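# Drotley word list

Spelling variants collected from the Quintero parish registers, one variant per line.

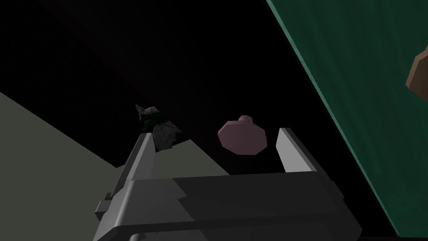

The list holds 1092 entries in UTF-8, tab-separated, with no header row. Columns are `variant`, `headword`, `year`.

## Notes

- Line endings are LF. The July files used CRLF — convert them before merging.
- `year` is blank for 90 entries with no legible date.
- Long s is transcribed as `s`. Ligatures are split.
- Duplicates are kept when the headword differs.

## Changes

2019-08-07 — merged the Troltotex supplement, 590 entries.

Corrections go to Edith Rengifo, with the register page.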